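The Cup Shelf at Skusircombe: A Gallery
Posted in August

I own too many cups. I have made my peace with this, though the shelf hasn't, and in August it came off the wall at one end, with the slow dignity of a ship going down. Most of the cups survived. The shelf is now firewood.

So everything had to be sorted, wiped and put somewhere sensible, and I started with the small metal and red pieces, which get asked about more than the good china ever did. The good china is sulking in a box in the hall.

I keep a notebook of everything that comes into the house to be drunk from. The last entry is number 773. A fair share of those have gone on to other homes, or to the floor. 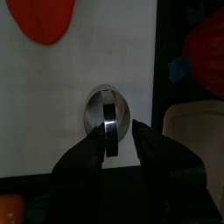 Metal is the easy part of the collection to live with. It doesn't chip, it stacks if you're patient, and it makes a noise in the sink that brings the dog running. What it does do is show every fingerprint you have ever had. I use a dry cloth and low expectations.

The red ones are another matter. I bought my first at the Clulten flea market for 50 cents, mostly because the seller looked tired and I wanted to be nice. Then I wanted another. You can see how a person gets to 773.

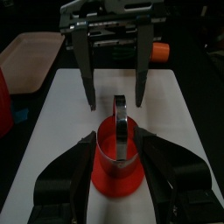

Red mug, silver handle, flared foot. Stands up for itself on a white top.

A wide foot is the best thing that can happen to a small cup. I've had tall narrow ones go over because someone closed a door in the next room -- the Coste set was famous for it. There were six in the Coste set. There are 2 now, and they live on the windowsill, where they can think about what they've done.

I also have views on putting things under cups. Coasters slide. Saucers are a second thing to wash. A soft ring is better than either: the cup sits still, the table stays quiet, and you can make one out of any cord you have lying around.
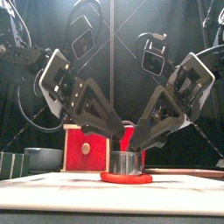 Buka wrote in to say that rings are fine until you spill on one, and then you own a small damp rope for the rest of the week. Buka puts everything on felt and says felt is no better, only flatter. I have no defense. I dry mine on the radiator and don't discuss it with guests.

As for the new shelf, it's rated for 300 pounds, which the man at the hardware store thought was a lot for cups. He hasn't seen the notebook. I put it up myself, with a level, and it is level if you stand near the stove. The red pieces go on the bottom, where I can reach them before coffee, and the steel goes above. Bowls can go wherever they like.
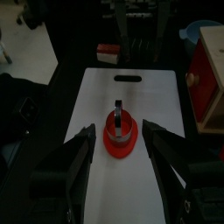 Small red cup on the white cutting board, thin handle standing up at the back.

More pictures once the hall box is unpacked. Don't hold your breath -- I've been walking around it long enough that it has started to look like furniture, and last night I put the mail on it.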